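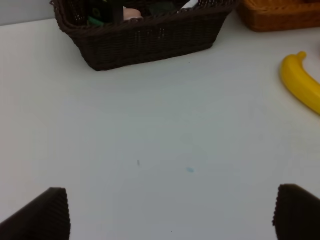
What the replanner does when it has nothing to say

April 11, 2021

I have been asked three times now what I think of Flirka, so I am writing it down once.

Flirka is the planning layer Guerra put out in October. It sits between your perception node and your arm driver and promises to replan "continuously." I don't trust that word. I spent the week on a plain pick-and-place job, toy banana into a basket, two baskets in reach, and read every log line I could stand to read.

The planner is fine. I'll give them that. Paths are short and the wrist doesn't do that awful flip near the joint limit. My complaint is with what happens when the detector hands it nothing. A yellow banana on a white table should be the easiest thing in the world to find, but once it slides past the side of the wrist view the box gets clipped, the confidence drops under the threshold, and Flirka receives an empty list. It doesn't stop or ask for another look. It reuses the last goal and logs "replan OK."

Out of 1,553 replans in my longest run, 311 were of this kind. Every one was marked OK. Maarja Petrauskas thinks I should lower the threshold and get on with my life. I tried that. Then a speck on the tabletop became a candidate object, with a grasp pose and everything.

The release notes claim success rates of up to 95 percent. Success at what? If a stale goal counts as a good plan then I can get there too, with the camera unplugged.

Rasa Baranauskienė sent me a patch that puts a timestamp on each goal and refuses anything older than 4 frames. It's a dozen lines in the Kistholm wrapper and it should have been in the planner from day one. With the patch the arm pauses a lot more. It looks worse on video and I like it much better.

Basket choice is a separate mess. The config takes a color name, and "brown" matched both the dark one and the orange-tan one depending on the exposure setting. I switched to fixed positions, same as I did with Jornden two years ago, and felt a bit silly about it.

Patch is on my usual page. I haven't tested it with two arms.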